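Delwood Home Forum > Laundry and Linens > Folding T-shirts on the bed, does the surface matter?
Page 1 of 2

muzeyyen_oral
Joined in October, posts: 9

Hello all, I finally have a question worth its own thread. I do my folding on the bed after supper, always have, and my T-shirts come out crooked no matter how patient I am with them. Towels are fine, pillowcases are lovely, but a T-shirt ends up with one shoulder fatter than the other and by Friday the drawer looks like I stuffed it with my feet. My sister (Hacer Erdem, some of you know her from the quilting board) swears I should buy a folding table from Stavberg and be done with it. I'd much prefer to keep the bed, it's a nice height for my back! I do try to pull each shirt out straight before I lay it down.

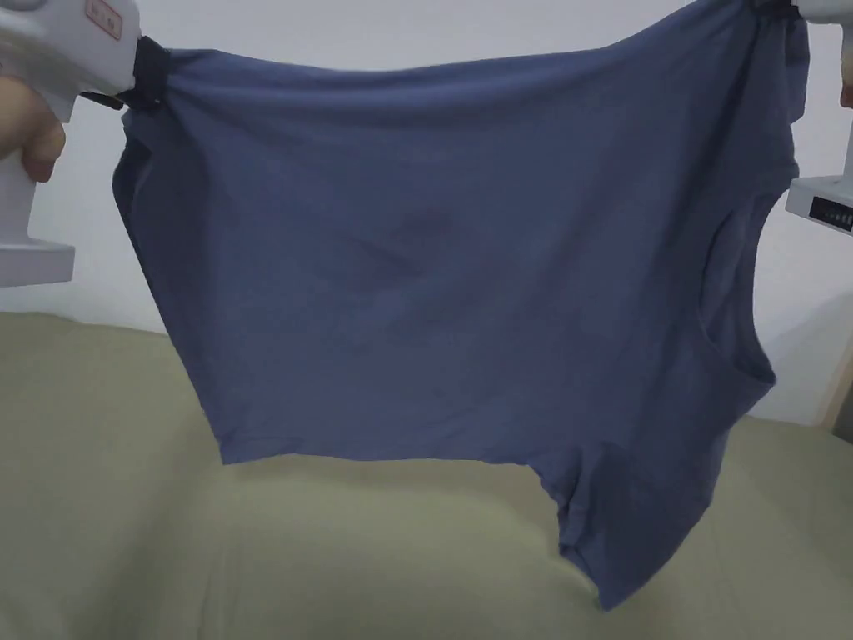 Blue tee getting its stretch, neckline off to the side.

Am I stretching too hard? Should it be up and down instead of sideways? Any and all advice welcome, I have a pot of tea on and plenty of time to read.

recep_c
Posts: 2221

Welcome, Müzeyyen! I'd go easier on the pulling. Cotton knit gives a lot more across than it does down, so if you tug from two corners you get puckers right where you're holding, and then you fold the puckers in. I hold mine by the shoulder seams, give it one good shake, and let it hang a second or two before it goes down. Then I smooth from the collar toward the hem with the flat of my hand. My mother did it that way for a household of 10, and she could do it while arguing with my uncle on the phone.

I'm with your sister on the table, though. A mattress gives under your hands, and you end up chasing the wrinkle from one side to the other.

asli_akyol

Going to disagree with Recep on the table (sorry, Recep, you were right about the vinegar). I folded on a table for years in our old place on Trungate and my sleeves still went every which way. What helped me was keeping one end of the shirt still while I straightened the other. You can do that with a clip or a helper, or just lay a heavy book on the hem if you're on your own. Once one corner stays put you can see which way the cloth wants to sag, and you lift a little and set it down again.

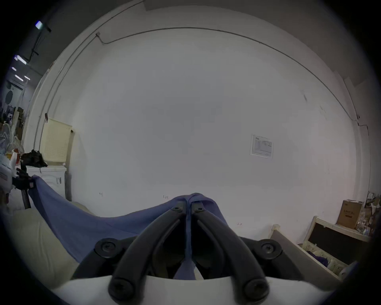
Şükran Sarıgül: I tried the clip idea with my husband's undershirts and it left little pinch marks that I then had to iron out, so I can't say I'm sold. A book on the hem, yes, I could live with that. But I'd rather fold a bit crooked and sit down sooner.

asli_akyol

Pinch marks, fair enough! A softer clip might do it. I used the Güler ones that came with my drying rack and never had trouble on cotton, but undershirts are thinner, so maybe that's the difference.

muzeyyen_oral

Thank you all, this is so much more than I hoped for. I'm not giving up the bed yet, Recep, but I think half my trouble was folding on top of the comforter, which is like folding on a cake. A plain sheet pulled snug feels almost as firm as a tabletop under my hand.
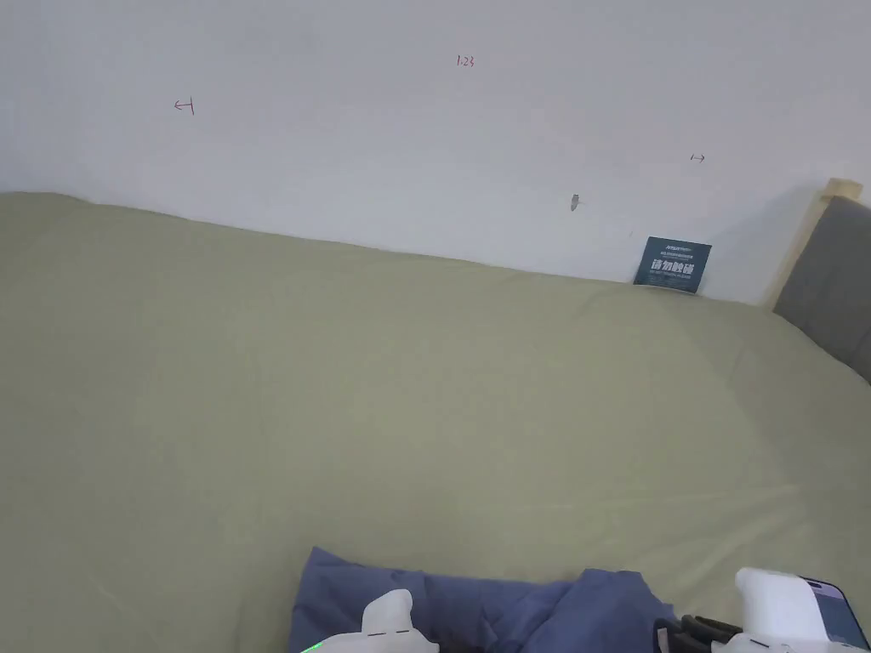

Sage green sheet, with the blue one still waiting its turn.

I'll try the shoulder seams first and then the book, and Hacer can keep her Stavberg catalog for now. One more thing while I have you: do you fold the sleeves straight back or at an angle? I've been doing straight back.

recep_c

Angle, so the edge of the sleeve runs along the side fold. And take the comforter all the way off, don't just push it down to the foot, or the whole bed slopes on you.

Şükran Sarıgül: Straight back. Sleeves at an angle come undone in the drawer, at least in mine.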